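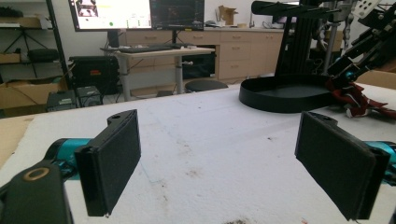 White padding on the bench, smudges included.

Workshop & Home Office > Tips
By Zeyu Li, July

White is a brave color for a work surface. It shows every crumb, every speck of dirt off the bottom of a box, and the exact spot where you put down something you shouldn't have. I used to think this was a flaw. Now I think of it as the table filing a complaint.

If you have padding on your bench, a few habits will keep it decent for longer.

Pick up the specks dry. Go over the padding with a soft brush or the vacuum on low before any water gets near it. A damp cloth on loose dirt makes a larger, paler patch of dirt, and then you own that instead.

Dab the smudges. One drop of dish soap in a mug of warm water, cloth wrung out hard, and work from the outside of the mark inward. Test a corner first. Some foams sulk when they meet soap, and felt goes fuzzy if you scrub it.

Turn it around. Most of us work at the same edge day after day, so the front gets filthy while the back stays fit for a wedding. I rotate mine every 14 days, or when I remember.

Keep one rag and give it a home. A red and white cloth is easy to find, at least. Draped over whatever is nearest, it'll do, but a hook costs next to nothing and the rag stops migrating.

Trays and stands deserve a lift now and then. Anything with a rim collects grit along the outside, and when you slide it you've made sandpaper. Pick it up, wipe underneath, put it back – 90 seconds, even with grumbling.
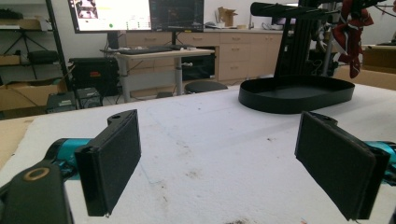 Yi-an Ma thinks I'm fussing over the wrong end of the room, and that the cardboard on top of the cabinets is the real trouble. An open box up high is where small things go to retire. The cure, apparently, is to take it down on a Friday, empty it onto the desk, and not go home until the desk is clear.

I tried this with a box of my own. It held 4 dried-up markers, a charger for a phone I no longer have, and nearly all of my missing screws. I've kept the box – it's a good box – but it lives on the floor now, where I trip on it and feel judged.

Filed under: benches, cleaning, small defeats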